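Travel › Reviews › Hallel Audio Guide for Pilgrimage Routes

Reviewed by Caoimhe Cronin, 30 December 2018
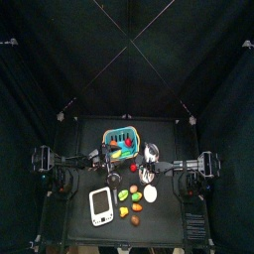 Does the guide work without a phone signal?
Each route is stored on the handset before departure, so commentary continues in remote valleys and inside thick-walled chapels.

The Hallel guide covers 19 walking routes between shrines, abbeys and holy wells. Our reviewer completed 2 of them in October. Directions were clear, and the historical notes were well researched. The narration by Loïc Huet is measured and easy to follow. Opening hours for smaller churches were often out of date, and visitors should confirm them with the parish.

Rating: Recommended, with reservations about opening hours.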